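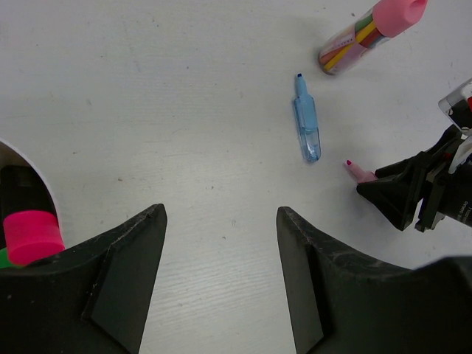 A work cell protocol has to settle one question before any task is run: what counts as the starting state of the table. In our earlier practice the starting state was written as a short sentence in the task sheet, and two operators could read the same sentence and set up two different tables. The rules in this section replace that sentence with a fixed set of conditions. They cover the work surface, the grippers, the objects, and the records kept for each run. Desk items such as markers and pencils show why the conditions have to be specific. A marker can lie flat with its tip pointing away from the arm, as the light blue one does in the view between the left fingers, or it can already be held, as the pink one is in the right gripper. Both are valid states, but they belong to different steps of a task and must be logged under different step codes. A clear tube of colored pencils adds a further problem, as its ends differ and its direction on the table has to be recorded along with its position.

### 3.2 Rules for the work surface

The surface must be plain, flat, and fixed to the base frame. Small specks and smudges are allowed if they are noted in the surface log. They need not be cleaned between runs, but they may not be cleaned partway through a set, since a change in the background is harder to correct for later than a mark that stays put. In the Presard trials we found 4 sets where this had been done and no entry made. Those sets were kept but marked as mixed.

Walls, where used, should be pale and matte. Labels on the surface should stay near the corners and must not be moved once a set has started. No tool, cup, or loose part may be left inside the reach of either arm unless it is listed on the task sheet.

### 3.3 Rules for the arms and grippers

Both arms are brought to the ready pose before objects are placed. The ready pose is stored in the controller and is not to be set by hand. Cables must have enough slack for the full range of the wrist and must not rest on the table between the arms.
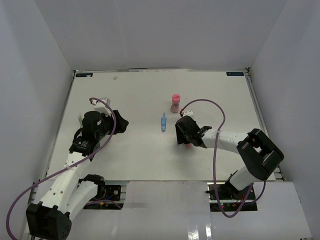 **Figure 2.** Two-arm work cell with a pink bottle and a blue plastic tool on the table between the grippers.

Figure 2 shows the layout to which these rules apply. The cable on each arm is looped along the arm itself and brought back toward the base, and the middle of the table is left for the objects. We recommend that cable routing be checked at the start of every set and again after any change of gripper.

Wear on the fingers is treated as part of the record. Light scratches and dust on the outer body are accepted. Damage to the inner face is not, and the finger must be replaced before the next run.

### 3.4 Records

Each run is given one entry in the Vutison log. The entry holds the task code, the step at which the run began, the object list, and the result. A run that is stopped by the operator is logged as stopped – it is not deleted and not repeated under the same number.

We applied the rules to 1151 runs at the Ekov site, beginning in October. Of these, 800 had complete entries on first review, and 646 of the complete entries also matched the task sheet in every field. Most mismatches came from the object list, where an item had been swapped for a similar one without a note. The Mao checklist, described in Section 4, was changed as a result and now asks for the color and type of each object separately.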